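Lorora Community Kitchen: where we are halfway through the grant

Hi all, and thanks for being patient with me. I promised this update for the end of May and it's now well into June, so I owe you a longer one than usual. Get a coffee.

The short version is that the kitchen is open, it's busy, we've spent a bit more on plumbing than I told you we would, and the evening cooking classes are going so well that I want to talk to you about moving some money. The longer version follows.

The building

When I last wrote, the Rurkley Street space still had no hood over the range and a floor you could roll a marble across (always toward the back door, every time). Both are fixed. The floor took longer because when the crew pulled up the old tile they found a second layer of tile under it, and under that some boards that had to go. I'd put aside money for surprises, and that ate most of it. Then the grease trap turned out too small for the number of meals we'd written on the permit application, so we had to swap it for a bigger one. That's the $2000 you'll see on the plumbing line. I should've caught it when we did the first walk-through with the inspector, and I didn't ask the right question. Lesson learned, and it's now on my checklist for any future site.

The good news is that we passed the health inspection with a score of 97. We lost the three points on a missing thermometer in the small fridge and a hand sink sign that was hung too high. Both took me one trip to the hardware store. The certificate is up by the front door and yes, I did straighten it more than once.

The walk-in cooler came from Nindeo, the restaurant supply place out by the county road. They gave us a fair price on a used unit and their delivery people were terrific about getting it around that awful corner in the hallway. It holds its temperature well so far. I check the log every morning at 7:30 and again before I lock up, and I've asked the class leaders to write down a reading too when they're in at night.

Who's cooking

We now have 11 small food businesses renting hours. I'd told you we'd be happy with eight by this point, so I'm pretty thrilled! It's a nice mix: two bakers, a hot sauce maker, a tamale stand, a couple of caterers, a woman doing meal boxes for new parents, and so on. The bakers want the early slots and the caterers want everything all at once on the weekend, so the calendar is my biggest headache right now. I've gone back and forth on how to be fair about it. For the time being, everybody gets one "first pick" slot a month and the rest is first come, first served through the online sign-up. There was some grumbling in the first couple of weeks and I've heard less of it lately. I'd like to run it through the summer before I mess with it again.

Rents are coming in on time, mostly. One business fell behind in April when its farmers market got rained out three weeks running, and we worked out a plan to spread the payments. I'm comfortable with where that is. The hourly rate covers our power and water with a little left over, but it does not cover my time or the insurance, and I don't expect it to this year. You knew that going in and I just want to keep saying it out loud so it doesn't sneak up on any of us at renewal.
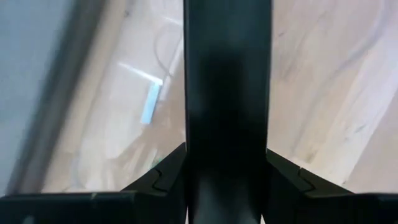

6 min read

The Ramadan meals

I want to give this part some room, since it wasn't in the original proposal and you were kind enough to say yes over the phone. During Ramadan, families from the neighborhood used the kitchen in the afternoons to cook for the shared evening meals down at the park hall. They brought the recipes and the ingredients, and we gave the space free of charge and covered cleaning. We had lentil soup going in the big kettle nearly every day, rice in pans deep enough to bathe a cat in, and dates on every flat surface. It smelled incredible.

On the practical side, it taught us a lot about what the kitchen can handle when it's really full. The range is fine. The dish area isn't. We have one three-compartment sink and a short drain board, and on the busiest afternoons clean pots were stacking up on the floor mats outside the door, which I can't let happen again. A rolling rack would help, and a longer drain board would help more. I've priced both and they're in the request below.

It also changed who knows about us. Three of the people now signed up for classes came in first as cooks during that month, and the meal box business found its part-time helper the same way. I can't put that in a column for you but I'd like it on the record.

Classes

Oh boy, the classes. I planned for twelve people a session and we've had waiting lists since the second one. We run a knife skills night, a beans and grains night (my favorite, I'll admit it), and a food handler prep course for people who need the card to get hired. The prep course is the one I'd grow if I could. We've put 40 people through it so far and the feedback forms are warm, with two steady complaints: the room gets hot, and the handouts are too wordy. I rewrote the handouts over a long weekend and got them down to two pages with bigger print. The heat is harder. We've been propping the side door with a fan, but that lets flies in, so I'm looking at a proper screen.

I'd hoped to have the handouts in Spanish by now. They're half done. The person I had lined up got a full-time job (good for her, bad for my schedule) and I'm looking for somebody to finish. If you know anyone who can translate kitchen language and not just textbook language, please send them my way.

What hasn't worked

The lunch pop-up was a flop. We tried it four times in the parking lot and sold mostly to ourselves. There's no foot traffic on Rurkley Street at noon, and I talked myself into thinking a sign on the corner would fix that. We've stopped, and I've moved the leftover supplies over to the classes so nothing goes to waste.

The shared bulk buying is limping. The idea was that the businesses would order flour, oil and takeout boxes together and get a better price. In practice everybody likes a different flour. The boxes worked great, though, so I'm going to keep the group order for packaging and let the rest go quietly.

And I'm behind on the newsletter. I know. I've got the next one started.

Money, and what I'm asking for

The full budget sheet is attached to the email this came with. Spending is on track apart from plumbing, and the equipment line came in under thanks to the used cooler. What I'd like to do is move what's left on the equipment line over to cover the following:

A longer drain board and a rolling rack for the dish area
A screen door for the side entrance
Extra instructor hours for the food handler course, through the end of the fall
Translation of the handouts

None of it needs new money from you, just a yes on shifting it around. If you can let me know before the end of the month I can get the drain board ordered while the plumber still has us on his list, and I'd rather not go to the back of that line again.

Coming up

Over the summer I'll be redoing the rental agreement, which is too long and contradicts itself on page two about who takes out the compost. I'm also meeting with the school district about letting their culinary students use the space in the mornings once classes start up in the fall. It's early and there are insurance questions, so please don't count on it yet. And I want to get the back shelves labeled properly before the next wave of renters comes in, as the masking tape is giving up in the steam.

If any of you would like to visit, come in the late afternoon, after 4:00, when the bakers have gone and the caterers haven't started yelling for sheet pans. Park in the back and use the side door. I'm usually in the little office next to the cooler, and there's nearly always something on the counter that needs tasting.

Talk soon, and thank you again for backing this place.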